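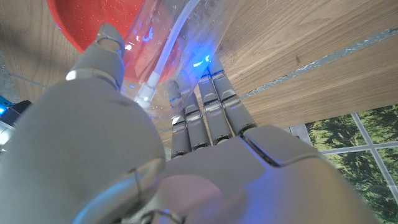 Photo: Stellden press office

For release 3rd April

Stellden opens its first home studio in Zilten, and your hallway is invited

I've been writing to our newsletter readers for years about sofas, and about which rug goes under which sofa, and I'm thrilled to finally have something different to tell you. Stellden is opening a home studio in Zilten, and the whole first season is given over to the most neglected part of the house. I mean the hallway, entry, mudroom, whatever you call the bit where the shoes pile up.

Ours at home was a disgrace until last November. Coats on the newel post, a dog leash on the door handle, mail on the stairs (third step, always the third step). When I started asking customers to send in pictures of theirs, I felt a lot better! We got 211 replies, and I read every one of them over a couple of long evenings with a pot of tea. People apologized for their hallways the way they'd apologize for a messy car.

So the new range, which we're calling Nulent, began with those replies. It has 26 pieces in all: benches, peg rails, narrow consoles, mirrors, a boot tray I'm unreasonably fond of, and a tall cabinet that is only 8 inches deep. That cabinet took the longest. Plenty of you live in older row houses where the front door swings open and hits whatever is behind it, and we kept going back to the drawing board until the door cleared.

The furniture is made for us by the Bošković workshop, who have built our dining tables from the beginning and who were very patient with me about the drawer pulls. Everything comes in oak or painted ash, with four paint colors. There's a soft white, a mushroom, a deep green and a brick red that I fought for and won. If you've got a dark hallway, please go and look at the brick red before you buy another can of white. White in a room with no window can go gray and a little sad, and a strong color with one good lamp feels like somebody meant it.

The studio itself is 3,000 square feet, on two floors. Downstairs we've built five full-size hallways with real front doors, so you can walk in with your bags, drop your keys, take your shoes off and find out whether the bench is the right height for you. Please do bring the stroller. Upstairs is the planning room, where you can sit with one of our designers for an hour at no charge. Bring your measurements, including the height of the baseboards, and a few snapshots taken from the front door looking in and from the stairs looking back.
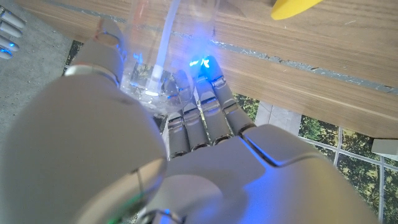 Robotic hand and a clear plastic cup.

We'll also be running free evening talks through the season. The first is on lighting a long, narrow space, then one on wallpaper in places that get bumped and scuffed (stairs, mostly), and a third on runners and how to stop them from creeping. I'm giving the runner talk myself, so come and be kind.

Prices for the small pieces are in line with our existing peg rails and shelves, and the full list is on our website along with the floor plans of all five hallways. Delivery to Zilten and the surrounding towns is free for the first month. Everywhere else is at our usual rates.

Editors and bloggers, I'd love to show you around before the doors open to the public. Product samples, paint cards and room photography are available from the Stellden press office, and we can set up a visit to the Bošković workshop if you'd like to see the cabinets being put together.

About Stellden
Stellden designs and sells furniture, lighting and rugs for everyday homes. Nulent is its first collection made entirely for entryways and halls.

Press contact: Stellden press office, Zilten studio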